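The Bag Problem

Robots can stack boxes and load a dishwasher rack. Storing a winter comforter is another matter.

By Hiyori Tsuchiya
15 Nov 2025

A vacuum storage bag is a cheap product with a short set of instructions. Put the bedding in, close the zip seal, put the hose on the valve, run the vacuum, cap the valve. Most adults get through it without reading the package. For a robot arm with a two-finger gripper, each step is a separate research problem, and the first one, getting hold of the bag, is still the worst.

The trouble starts with sensing. Depth cameras measure distance by the light that comes back from a surface. Clear film lets most of that light through and throws the rest off at odd angles, so the depth map shows the countertop underneath, or a scatter of false points wherever a crease catches the lamp. Color images do better, but a crease and an edge look much alike in a single view, and the edge is the part the robot needs.

Engineers at Saden, which builds control software for light-duty arms, worked on bag handling from March until the end of summer. Their test set had 100 trials. The arm took hold of film in most of them. It took hold of one layer, with the other left free so the bag could open, in 44. Closing the zip was harder. The seal has to be pressed between the fingers along its full length, and the force has to stay nearly constant while the film slides. A gap of 2 millimeters is enough to let the air back in.

Stokoron has taken a different route and gone after contact sensing. Its fingertips carry a thin pad that registers shear, which tells the controller when film is slipping and in which direction. The pads wear quickly, and the company replaces them after some 5 hours of use. That is acceptable in a lab and expensive in a laundry.

Shop floors have an easier version of the job. At the Nakajima packing plant, film comes off a roll under tension, the bags are all one size, and suction cups hold the mouth open. The machine never has to find a loose corner on a cluttered surface. The Gundero line of baggers has worked this way for years, with no learning involved.

Homes offer none of that. The bag has been folded in a drawer, the lighting changes, and the counter may be patterned stone that shows through the plastic. The valve is the one friendly feature: a rigid, opaque disc that a camera can locate reliably. Several groups now use it as a landmark and work outward to the seal, a method that holds up until the film folds over itself — as it usually does. 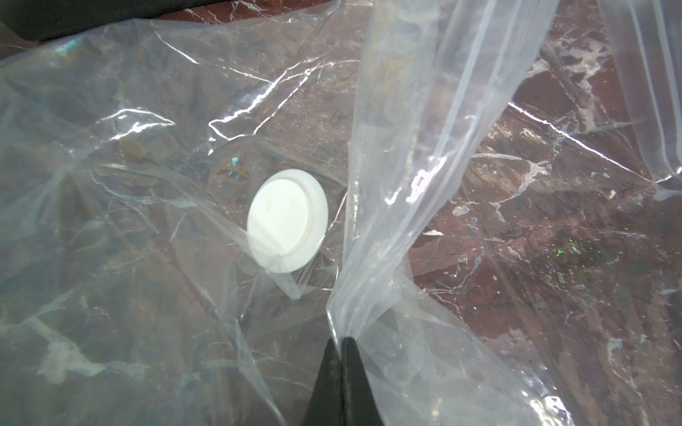

Gripper fingers clamp a gathered section of clear bag beside its round white valve, with veined marble showing through the film.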